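Guia do Leitor Fitstead – Edições críticas bilingues
Secção 4: Preparar a leitura em páginas paralelas

Antes de mais, obrigado por ter chegado até aqui! Sabemos que a secção anterior, dedicada ao registo da conta, é um bocadinho árida, e prometemos que agora entramos na parte boa: pôr o texto original e a tradução lado a lado, com as notas do editor à mão, tal como se tivesse o volume aberto em cima dos joelhos.

Os passos que se seguem usam como modelo a peça histórica "O Cerco de Ullel", da coleção Baidoo, mas servem para qualquer título da coleção.

1. Abra a sua estante e escolha o volume. Se ainda não o descarregou, toque em Obter e espere que a barra chegue ao fim. Os volumes com fac-símile ocupam 400 MB; os que trazem apenas texto ficam bem mais leves.

2. No menu Vista, selecione Páginas paralelas. O original aparece à esquerda e a tradução à direita. Quem preferir o contrário pode trocar as colunas com o botão das duas setas.

3. Escolha a numeração. Para teatro em verso recomendamos a numeração por verso, que é a usada nas notas e no glossário. Se quiser experimentar já, escreva 503 na caixa Ir para: as duas colunas devem parar na mesma fala.

4. Ative o aparato crítico. As variantes dos manuscritos surgem no fundo do ecrã, em corpo mais pequeno – demora um pouco a habituar a vista, mas depois já não se passa sem elas.

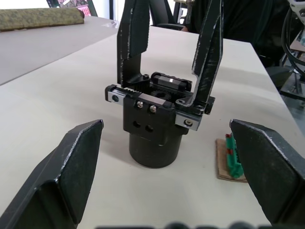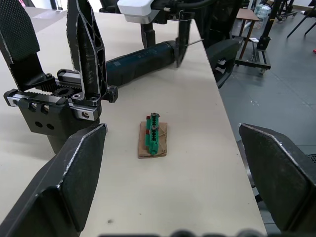
Porque é que a tradução tem menos linhas do que o original?
O tradutor optou por prosa nas falas longas e manteve o verso apenas nos coros e nas orações. A numeração à direita segue sempre a do original, pelo que pode citar qualquer passagem sem fazer contas.

5. Crie o seu caderno de notas. Toque demoradamente numa palavra, escolha Anotar e escreva à vontade. Cada caderno aceita 200 anotações; quando estiver cheio, abra outro e dê-lhe um nome que reconheça daqui a uns meses.

Nota: as introduções históricas da edição Cullmont têm paginação própria, em numeração romana, e não entram na pesquisa por verso. Para as consultar, use o separador Estudos.

Cuidado: ao mudar de edição a meio da leitura, as suas anotações ficam presas à edição antiga. Exporte primeiro o caderno (menu Caderno, opção Guardar cópia) e só depois faça a troca.

6. Por fim, ajuste o corpo da letra. Com valores muito grandes os versos compridos partem-se em dois, e o programa assinala a quebra com um pequeno recuo. O verso 119 da peça é bom para testar, por ser dos mais extensos.

Se as colunas se desencontrarem, feche o volume, volte a abri-lo e repita o passo 3. As instruções para imprimir excertos encontram-se na Secção 5.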